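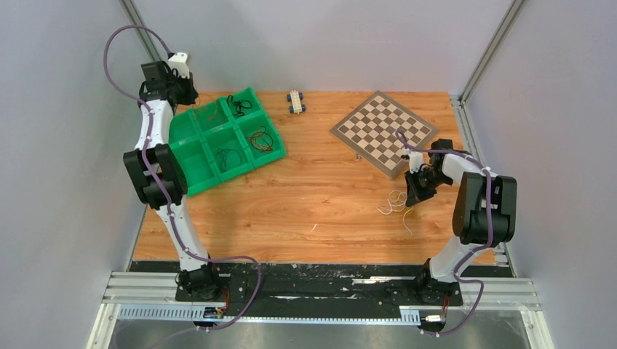 Piret Pärn

I love a sorting tray. I love them the way other people love good knives or fountain pens, and I think every home where a board game gets played should own one and leave it out where people can reach it.

Mine is green, with six compartments in two rows of three, and I bought it for beads. The beads lasted one winter. Then my nephew came to stay in July and wanted to learn chess, and our chess set lived in a drawstring bag, as chess sets do, all the pieces jumbled up with each other and at least one pawn always hiding in the seam. Setting up took forever. He would dump the bag on the table, I would fish for the second bishop, he would line up eight pawns and find he had seven, and by the time we were ready to play he wanted a sandwich.

So I got out the bead tray. Pawns in one compartment, knights in another, bishops, rooks, queens, kings. Six kinds of piece, six places to put them! I can't tell you how happy this made me. It is the sort of match you would think somebody had planned, and I had owned both things for years without putting them side by side.

What I want to argue for, though, goes a bit further than tidiness. I believe sorting the pieces is the best first chess lesson there is. A child who has put the bishops with the bishops a few times knows a bishop. He knows it by the notch in its head and how it feels between two fingers, and he knows there are four in the whole set, two for each side, before anyone has said a word about diagonals. Most teaching books start with the board. I'd start with the tray, and spend a whole afternoon on it if the child is enjoying himself.

My friend Radomír Kolář disagrees with me completely. He learned out of a cigar box and says the rummaging is part of the pleasure, and that you should divide by color anyway, white on one side and black on the other, the way the players sit. I've tried his way. It's faster to set up, I'll give him that, but you end up with two little heaps instead of one big one, and you still have to dig. With six compartments you can see at a glance that a knight is missing, and you can go look under the couch while you still remember where you were sitting.

A few opinions on trays, while I have you. Get plastic, and get a bright color, the brighter the better. Pieces are dark or pale and a loud tray shows up both. Shallow is better than deep, unless your kings are enormous. Skip the lid. A lid means the tray gets closed, and a closed tray goes on a shelf, and then you're back to never playing. Ours stays on the table next to the board all week, usually a little crooked, and people passing through with a cup of coffee pick up a rook and put it down on its corner square, and then of course they have to do the other three.

I have played more chess since that summer than in the 47 years before it. I'm still terrible. My nephew beats me in twenty moves and then sorts everything back, kings last, and asks if I want to go again.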